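Wunderlich goes it alone in Flarholm

Tuesday, just gone 7 am, and Svenja Wunderlich is already on her second phone. The first has gone flat. Calls since five, she says, most of them from people who want to know if she's lost her mind.

Maybe. The Brirkstead Alliance has run in coalition for 17 years, always the junior partner, always handed the portfolios no one else would touch. Roads. Drainage. Now its leader says it will contest every seat in Flarholm under its own colours. No deals, no shared tickets. Her deputy, Andreadis, found out from the radio.

"He's over it," she says. He isn't, quite. He told me later that he'd of liked a phone call.

The numbers are rough. The Alliance holds 5 seats in a chamber where it takes a lot more than that to be noticed. It won one of them, Gollano, by 102 votes after a recount, and the ferry workers who turned out for it last time are now cross about the winter timetable.

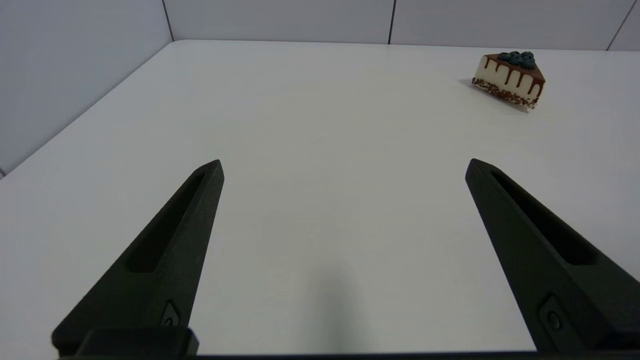

Gollano is where this will be won or lost, and she knows it. She's been up there 3 weekends running – hall meetings, the footy club, a long argument about moorings outside the bakery. Everyone feeds her. A single slice of cheesecake-style cake on a big white table is the sort of welcome she gets in the south of the electorate, polite, a bit lonely. Up north it's whole trays and people yelling over each other. She prefers the yelling.

What does she actualy want? A bigger say over the port money, for a start. The government promised Flarholm a share of the berth fees and then parked it in a review. Wunderlich sat in cabinet while that happened. Her opponents bring it up every chance they get, and fair enough.

"I should have walked then," she says. "I didn't. So I'm walking now."

Candidates are the next headache. Roughly half the seats have no name against them and nominations close in October. Andreadis is doing the ringing around. He'd got two maybes by lunch and a no from his own cousin.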